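Last updated: 2020-02-01

4.2 What the bag does when it is left alone

Most work on bagging treats the bag as a container with an opening. Our earlier policy, Grorier, was built on that assumption, and it did well for as long as the bag agreed to be a container. A clear produce bag agrees to this only when something is holding it. Let go of one side and the mouth folds over, the front wall clings to the back wall, and the depth camera reports a flat surface, or a hole in the table, or a small mountain range.

Lornow, the policy described in this paper, drops the idea that the opening has a shape worth estimating in full. It tracks the rim as a loose closed curve and asks one question of it at each step: if the grippers stay where they are, is there enough room over the tray side of the bag to move an item through? The colored band around the mouth helps a great deal. We are aware that this makes the task easier, and we would recommend colored bands to anyone whose deadline is in May.

The wrist view carries most of the load. It is close to the film, it sees the rim against both the table and the tray, and it looks down into the mouth, where the fixed view gets mainly glare. It also sees a good deal of its own fingers. We considered masking these out and found that Lornow did slightly worse without them, perhaps due to the fingers being the only things in view whose shape can be trusted. 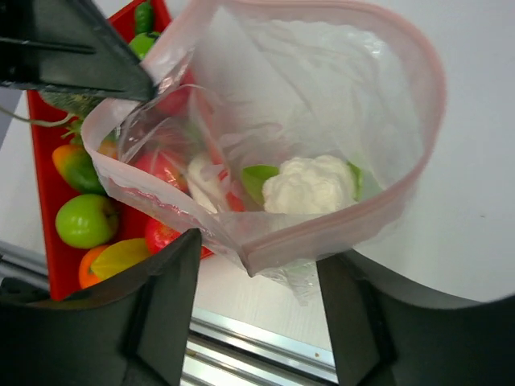 4.3 Rim Estimation Under Clutter

Transparent film has the unhelpful property of looking like whatever is behind it. Where the bag overlaps the tray, the network receives fruit colors through the plastic and must decide which pieces of fruit are in the bag, which are behind it, and which are reflections with ambitions. The first version assigned nearly everything to the bag. By its own account it had finished the task before the arms moved.

We dealt with this by training the contents head on the vegetable alone and giving it no credit for anything else. The rim head is trained separately, using labels drawn by hand on wrist frames. Solange Royer drew most of them and wrote the labeling guide, which allows the annotator to mark a stretch of rim as "unknown." This label is used more often than we had planned. Stretches marked unknown carry no loss, and at run time the curve is simply closed across them with the smoothest segment that fits. Pinched corners are the usual casualty. A sharp corner in the rim gets rounded off, and the estimated opening comes out a little larger than the real one.

4.4 Two Arms, One Bag

Each trial uses both arms, mounted on a common rail with the tray between them. We compared three conditions: Grorier, Lornow with the wrist views removed, and full Lornow. Across all conditions we ran 90 trials, with the fruit in the tray rearranged between trials and the tray itself set down at whatever angle the experimenter happened to favor. A trial is scored with the Skala rubric, which gives separate marks for keeping hold of the bag, keeping the mouth open, and leaving the rest of the fruit where it was.

The last of these was added after the pilot. The grippers work close together near the rim of the tray, and a policy that cares only about the bag will treat the fruit as packing material. The Bashir planner, which we use for collision checks, represents the tray as a box and the fruit as nothing. We padded the box upward until the complaints stopped. The padded volume is conservative in the middle of the tray and too thin at the corners, and a better group would have modeled the fruit.

Figure 3. Both arms at the tray, with the bag held in the right gripper and a leafy vegetable inside it.
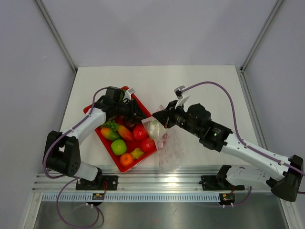
Lost grasps were the dominant failure in every condition. With Grorier they tended to come early, as the policy pulled the film taut in order to get a cleaner estimate of the opening, and got one, briefly. Full Lornow pulls less and lost the bag in nine trials. About half of these involved a fingertip closing on a single fold of film when the controller believed it had the band. The gripper's width reading can't separate the two cases, as both are thinner than its resolution.

Removing the wrist views hurt mouth opening more than it hurt holding. The ablated policy kept a firm grip on bags it had no useful picture of, and scored accordingly. Per-condition results under the Skala rubric are listed in the appendix, together with the trials we excluded for a loose cable.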